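Asunto: Re: [rendico-tec] Ópticas delanteras opacas, ¿pulir o sustituir?
Lista: Rendico técnica (mecánica y carrocería)
Comentarios: 5 · Compartido: 2

El remitente anterior escribió:

> Buenas a todos. Grirham Rendico diésel, 183.000 km, siempre en la calle.
> La ITV me lo ha dado favorable con defecto leve por las ópticas: amarillas
> en la mitad superior y con un velo blanquecino abajo. El corte del haz se
> aprecia mal contra la pared. En el desguace me piden 200 euros por la
> pareja, sin garantía de que estén mejor que las mías.
>
> Tengo dos preguntas. La primera, si merece la pena pulir con este grado de
> deterioro. La segunda, si el barniz de Stomov de dos componentes se puede
> aplicar sin desmontar los faros. En la ficha dice "aplicar en pieza
> desmontada" y no explica más.
>
> También he leído lo de la pasta de dientes. Supongo que no.

Contesto por orden y dejo el procedimiento completo, porque la pregunta sale cada otoño y el mensaje antiguo del archivo tiene los enlaces rotos.

1. Diagnóstico previo

La tulipa del Rendico es de policarbonato con una capa dura de fábrica. Lo que amarillea es el policarbonato superficial, una vez que esa capa ha perdido la protección ultravioleta. Mientras el daño esté por fuera, pulir sirve. Si está por dentro, no hay nada que hacer sin abrir el faro, y el del Rendico va pegado con butilo en la primera serie y con poliuretano en la segunda. El de poliuretano no lo abriría nadie en su sano juicio.

Para distinguirlo, mojad la tulipa con agua limpia. El agua rellena el microrrayado exterior y, si el faro se aclara mientras está mojado, el daño es externo. Si sigue igual de turbio, sospechad del interior o del reflector. El reflector quemado se ve como una mancha mate encima de la lámpara y no se recupera puliendo.
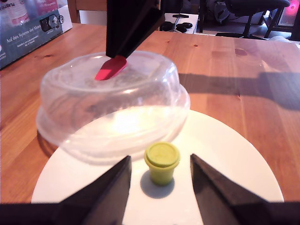
El deterioro de un plástico transparente rara vez es uniforme, y conviene separar los tipos antes de coger la lija. En la tapa de plástico que cubre el plato se distinguen dos: marcas y motas sueltas en la parte alta, y un velo lechoso cerca de la base. En un faro, las marcas sueltas se localizan con la uña y se rebajan solo hasta que dejan de engancharse. El velo es de otra naturaleza, afecta a toda una zona y obliga a lijar la tulipa completa, de borde a borde; si se trabaja solo la parte afectada queda un escalón óptico visible de noche. Fijaos también en los brillos: un reflejo blanco intenso sobre una superficie curva tapa lo que hay debajo, así que inspeccionad siempre con la luz rasante y desde dos ángulos.

2. Desmontar o no desmontar

Mi respuesta a la segunda pregunta: con cinta de carrocero doble se puede lijar y pulir en el coche, pero el barniz lo aplicaría con el faro fuera. El borde superior queda bajo el capó, y ahí es donde empieza a levantarse la capa nueva si no se ha llegado bien con la pistola o con el aerosol. En el taller Echevarría, que hace bastantes Rendico de reparto, me confirmaron que los retornos que tienen son casi todos por ese borde.

El faro sale con tres tornillos y un clip lateral. El clip se rompe. Pedid el recambio antes de empezar. Hay que aflojar el paragolpes por el lado correspondiente, sin retirarlo del todo. Anotad la posición del tornillo de reglaje antes de tocar nada.

3. Procedimiento

a) Lavar con champú neutro y desengrasar. Nada de disolvente nitro ni acetona, que cuartean el policarbonato. Alcohol isopropílico, sí.

b) Lijar al agua. Empezad por el grano más fino que consiga arrancar la capa vieja y bajad solo si no avanza. He visto a gente arrancar con una 200 y esas rayas ya no salen. La capa de fábrica se desprende a placas y el agua baja blanca y espesa; cuando baja clara, se ha retirado entera.

c) Cambiar de grano cruzando la dirección en cada pasada: horizontal, vertical, horizontal. Enjuagar la pieza y el taco entre granos. Un solo resto del grano anterior estropea la pasada siguiente.

d) Pulir únicamente si no se va a barnizar. Si se barniza, dejad el acabado del último grano, porque el barniz necesita anclaje y una superficie pulida a espejo se lo quita.

e) Apoyar el faro en una mesa estable, con la tulipa hacia arriba y un paño debajo para no marcar las patillas. Luz lateral, la de una ventana vale. Comprobad la pieza seca por toda la superficie antes de preparar la mezcla.

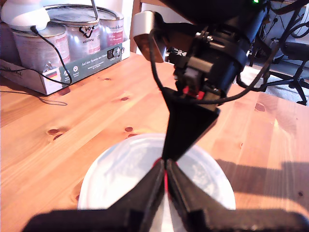 f) Barnizar. El de Stomov es de 2 componentes y una vez activado tiene vida limitada, de modo que los dos faros se hacen en la misma sesión. Mano de enganche muy fina, 5 minutos de espera, y después una mano cerrada. La tercera mano que recomienda el folleto a mí me ha descolgado siempre por la esquina inferior.

g) Curado a la sombra, sin polvo y sin mover. La ficha da un tiempo para manipular y otro para lavar; respetad el segundo.

h) Montar, reglar y comprobar el corte contra una pared, en llano, con los neumáticos a presión y el corrector de altura a cero.

4. Lo que no hace falta

La pasta de dientes es un abrasivo flojo y sin especificar. Quita algo de velo y deja el policarbonato desnudo, sin filtro ultravioleta, con lo que al verano siguiente está peor. Lo mismo vale para los repelentes de mosquitos, que disuelven la superficie y dan un brillo engañoso durante unas semanas.

El pulido sin barniz ni lámina posterior es defendible si el coche se va a vender pronto o si hay que pasar la inspección y nada más. En ese caso decídselo al comprador.

5. ¿Merece la pena?

Con los síntomas que describe el mensaje original, sí, siempre que la prueba del agua salga bien. Pagar 200 euros por una pareja de desguace con la misma antigüedad solo compensa si el reflector está quemado o hay patillas rotas. Las ópticas de imitación que se venden para el Rendico las descarté después de montar un juego: el corte del haz tenía un halo por encima que no se corregía con el reglaje. Las originales de Grirham siguen en catálogo, la última vez que pregunté con plazo de entrega sin confirmar.

Si alguien ha abierto un faro de la segunda serie sin romper la carcasa, que indique temperatura y tiempo de horno. En el archivo no consta.

Un saludo.

--
Para darse de baja, enviar un mensaje vacío con el asunto BAJA.

Mensajes recientes en la lista
Ruido de taqué en frío, primera serie
Equivalencia de la bomba de agua Grirham
Re: Holgura en la puerta corredera
Fusible del antiniebla trasero, ubicación
Re: Re: Pintura de llantas y par de apriete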